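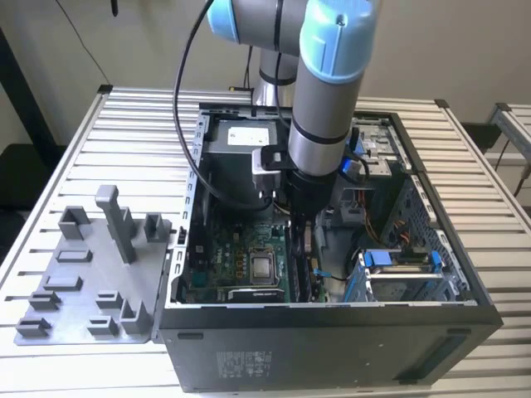
Gripper over the memory slots of the Dell tower, fixture tray to the left of the case.

Resetting the Tolholm disassembly cell after a case change

This page covers the setup of the Tolholm cell for a desktop tower: squaring the case, locating the fixture tray, dressing the cable and teaching the approach points. Follow it whenever the tower is swapped, the tray is reprinted or the arm has been off its mount. Allow 2 hours the first time.

You will need a set of hex keys, a small machinist's square, a feeler gauge, cable ties, a marker, and the teach pendant. The cell controller should be running Urnimis 23 or later. Earlier versions store the tray frame in the robot base frame and will not follow the tray if it moves.

1. Park and lock out

Send the arm to the service pose and wait for the brakes to click. Press the stop button on the pendant, then turn the key switch to manual. Unplug the tower from the wall and hold its power button in for a few seconds. Side panel off, case on its side, motherboard facing up.

2. Square the case

Set the tower on the slatted table with its long edge parallel to the extrusions. Check this with the square against one extrusion groove, at both ends of the case. Do not use the sheet-metal rim as the only reference, as it is often bent near the drive cage. Bolt a stop into the groove on each free side and snug it against the chassis. Push on the case by hand at the top rim. If it rocks, shim under the low corner before going on.

3. Place the fixture tray

Slide the tray along the table until its right edge abuts the case. Run the feeler gauge down the joint. A gap that opens toward one end means the case or the tray is out of square, and it is nearly always the case. The tray is printed in one piece, so a warped one cannot be flattened by clamping. Print another.

Empty all the holders. Clear stringing and loose plastic out of the slots with a pick. A burr inside a slot is enough to stop a memory module from seating, and the fault shows up in the log as a force limit on the place move.

4. Dress the cable

The thick black cable on the arm needs enough slack for the full wrist turn, and no more. Jog the wrist slowly to each end of its range and watch the loop. It must not pull tight at either end, and it must not catch on the power supply, the drive bays or the post on the tray. If the loop sags into the case, take up slack at the upper tie first. Moving the lower tie changes the load on the wrist and means repeating the payload check.

5. Teach the frames

Teach the tray frame from three points: the two far corners of the tray, then the top of the post. Teach the case frame from three corners of the chassis rim. Save both under the case name. Ours are filed as Cao for the small tower and Clandullow for the wide one.

Set the approach height so that the gripper clears the rim, the post and the tallest cable bundle. Bring the gripper down over the memory slots at the lowest jog speed, fingers open and in line with the slots. Stop short of contact and check the alignment from the front and from one side - a view from above hides tilt.

6. Dry run

Run the pick routine in manual with the force limit at its lowest setting and a hand on the enable switch. Run it again with a scrap module. Only then switch to automatic.

Upkeep

Wipe the gripper fingers at the start of each shift. At 600 cycles, check the finger screws and the cable ties. At 2000, replace the finger pads and reteach both frames. Scrape marks on a holder mean the tray frame has drifted, so reteach it before filing anything down.

Common faults

Arm stops above the case: approach height saved in the wrong frame. Load the case frame and save again.

Module picked at an angle: case not square, or one pad worn more than the other. Swap pads in pairs.

Place move trips on one holder only: debris in the slot. If it trips on all of them, go back to step 3.

Written by Ovidiu Stanciu. Last revised Dec 11, 2022.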